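How to check a sea-level claim with a tide gauge record and a spreadsheet

Posted Sep 26, 2026 by Américo Abreu
Filed under: Data, Do It Yourself

A reader in Bullcombe wrote to me in August to say that her local paper had the harbour rising at a frightening rate, and that a man in the pub had it not rising at all. Both were quite sure. Neither had opened the tide gauge file, so she and I did, and this is the method we used. It takes an evening and a spreadsheet.

What you need

The monthly mean sea level file for your nearest gauge. Ours came as plain text with 1,783 rows, going back to when the instrument was a float in a pipe and a clerk with a pencil. Any spreadsheet will do. I use Tonent because it came with the computer and I have never found the energy to replace it.

Step 1. Read the notes first

Every gauge file has a notes page, and it is dull, and you must read it. You are looking for the datum, the units and any mention of the gauge being moved. Ours was shifted along the quay when the old Cormier jetty came down. If the two parts haven't been levelled to each other, you get a step in the record that looks exactly like a catastrophe.

Step 2. Deal with the gaps

Missing months are usually filled with a daft number such as -99999. Leave that in and your trend line will dive through the floor of the Atlantic. Replace each with a blank cell. Do not replace it with zero, which is a perfectly respectable sea level and will be treated as one.

Step 3. Take out the seasons

For each calendar month, work out the average over the whole record. Subtract the January average from every January, and so on through the year. The wiggle shrinks a good deal. What remains is weather, slow ocean cycles and the thing you came for.

Step 4. Fit the line, more than once

Put the date in as a decimal year, use SLOPE, and you have millimetres per year. Now do it again for only the last 20 years. Then move the start by 2 years and try once more. If the answer leaps about, your window is too short to hang a headline on. This goes for alarming headlines and soothing ones alike, though I find people check only the sort they dislike.
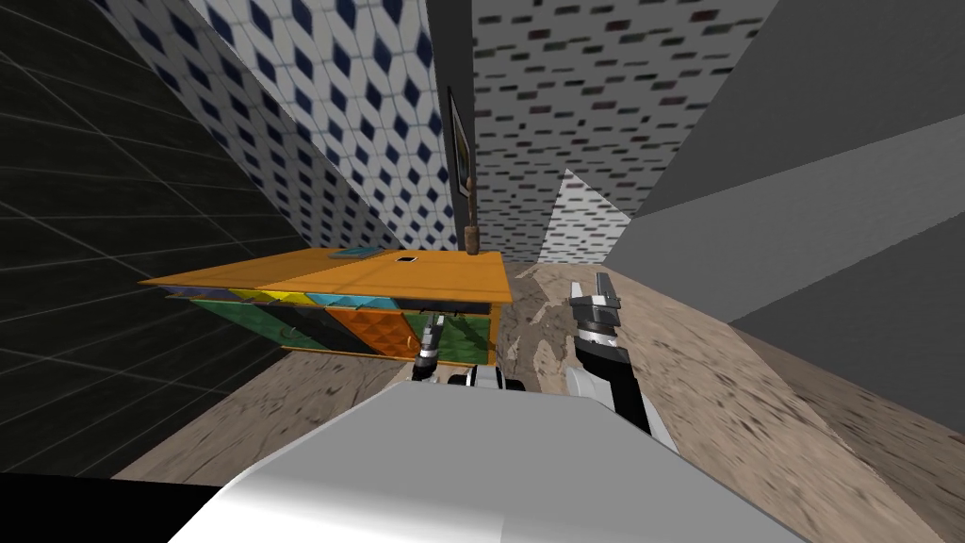
Simulated room with an orange-topped cabinet and a two-armed robot.

Step 5. Ask whether the land is moving

A tide gauge measures the sea against whatever it is bolted to. If the quay is sinking, the sea appears to rise faster. Look for a GPS station nearby and note its vertical rate. The one at Druleck is the closest to us, which puts it on different rock, so I wrote the figure down and put a question mark beside it.

Step 6. Write down what you did

File name, download date, rows removed, start and end years. We blanked 278 months in the end, most of them from one long stretch when the float stuck and the clerk, I assume, went home.

Send me your slope if you try this on your own harbour. Please include the start year, or I shall have to write back and ask for it.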